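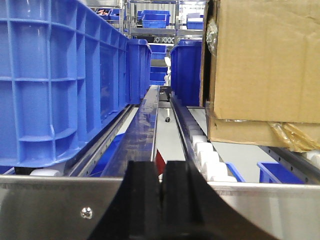 Fig. 7. Blue crates end to end on the conveyor.

Home | Handbook | Setting up | Running it | Contact

Filed under: Opinion pages, Letters and replies

Section 4: Setting up your letters queue

Right, you've got Mathew installed and you've picked a name for your opinion page, so now we get to the bit I enjoy most - letting readers argue with you. I've run the letters for the Toltgate page through two council elections and one very long row over a statue, and most of what follows I learned by doing it badly first.

Set aside an evening. You'll need your editor login and a cup of something.

1. Open Mathew and go to Letters, then Queue settings. If you can't see Queue settings you're logged in as a columnist, so log out and come back in as the editor.

2. Type in your opening question. Keep it to one sentence and make it something a person could fairly answer either way. "Should Hivmont keep its elected mayor?" worked a treat. "Why is the mayor so useless?" got us 4 replies, all from the mayor's cousins as far as I could tell.

3. Set the length limit. I use 3,590 characters, spaces included (an odd number, I know, but it fills our column exactly and I've stopped fiddling with it).

4. Tick Hold all letters. Do this before you publish the question!

Note: Hold all letters unticks itself if you rename the queue. I've grumbled about this more than once and it's still there in the March update.

Caution: never paste a letter straight from your email into the live page. It brings the sender's address along with it, and you won't spot it until they ring you up.

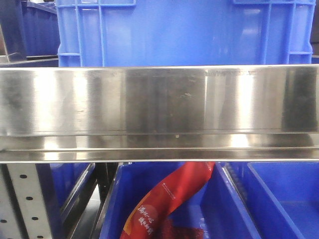

5. Split the queue into For and Against before you read a single letter properly. I skim the first couple of lines, drop each one on its side and move on, and only then go back with the kettle on. Mathew shows the two lots stacked, much like the blue containers in the picture, with one tier over the steel panel and another under it, and you want to keep that same clear band between them on your screen. Letters that are really about something else go in Other, where you can be as ruthless as you like.

6. Choose your pairings. Pick one from each side that deal with the same point, even if neither is the best written. Two lovely letters that talk past each other make dull reading, and I say that as someone who has printed plenty of them.

7. Edit lightly. Fix spelling, take out anything you couldn't defend if a solicitor wrote in, and leave the temper alone. If somebody calls a policy daft, let them call it daft.
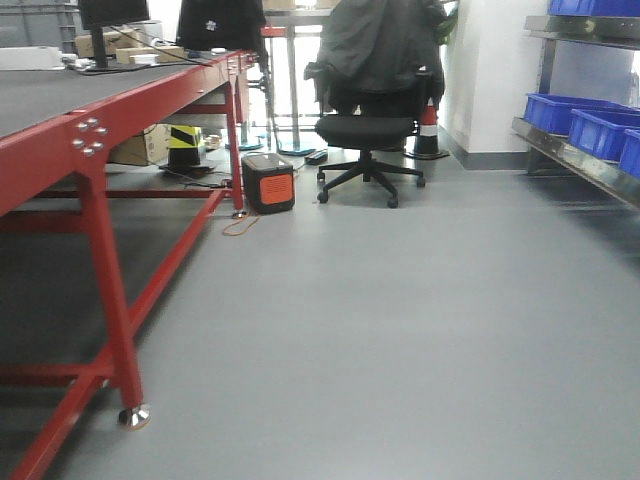 If you've had to cut more than a line or two, send the letter back to its writer using Return for approval. Give them until 4 in the afternoon on the day before you publish - the folks at Draltudholm allow a whole week, but their page only comes out once a month.

8. Press Preview, read both letters aloud, then press Release. The question closes itself when the next one opens.

Note: if a letter turns up after Release, it goes into a folder called Late. You can still print it next time, and I usually do if it's a good one.

Replies from councillors and candidates are covered in Section 5, along with the declaration form.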